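Batach opens second floor of Bindalbridge showroom to visitors

Bindalbridge, November – Batach, the kitchen and bathroom fitter, has opened the second floor of its Bindalbridge showroom. The new floor adds 148 square metres of display space and is given over to sinks, worktops and flooring for smaller homes.

Visitors can compare black and white surfaces side by side, along with marble-patterned finishes in white and grey. Basins are set into worktops at normal working height so that people can stand at them and judge the reach for themselves.

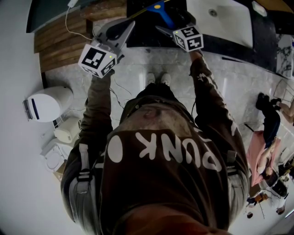
Everyday cleaning is part of the display as well. Customers told the company that they wanted to know how a dark worktop looks after it has been wiped down, and cloths and scrapers are kept on the floor for anyone who wants to try. Staff can advise on which cleaners are safe for each surface.

The fitting work was carried out by Ackermann over 2 months. The ground floor stayed open throughout.

Batach also runs a showroom in Makstead, where the same worktops can be ordered. Samples of 200 finishes are held across both sites and may be borrowed free of charge. Fitted worktop and basin sets start at £3000, including delivery and removal of the old units.

The Bindalbridge showroom opens at 9.30am. Booking is needed only for design appointments.

ENDS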